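Walking at lunch, week five

Well, I did it, I've kept up the lunchtime walk for 5 whole weeks! When I wrote about it last time I was sure I'd quit by the first rainy day, and then we got a solid week of rain and I just moved the whole thing indoors. My loop now goes from the Fleris entrance, up the back stairs (75 steps, ugh) and along the upstairs hallway to the Arnero side, then back again for a second lap if my sandwich can wait.

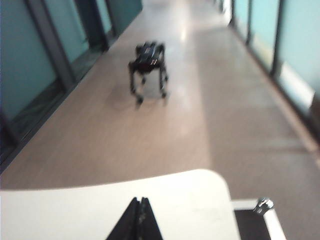 The long hallway, teal glass on both sides.

A few of you wrote in asking about shoes. I wear my old Soltani sneakers, the ones with the flat soles, and I swap them out at my desk. Please don't do this in new dress shoes like I did in week one – my heels are still mad at me. I also quit listening to podcasts, because I kept slowing down for the good parts (music works much better for me, the sillier the better).
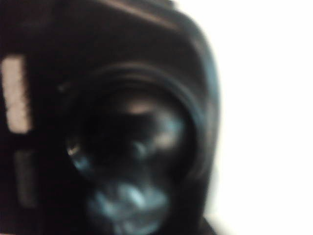 Up close, ring and all.

Next month I want to try the outdoor trail by Pamow, bugs permitting. If you'd like to come along, reply to this email and I'll send you the meeting spot. Bring water and a hat!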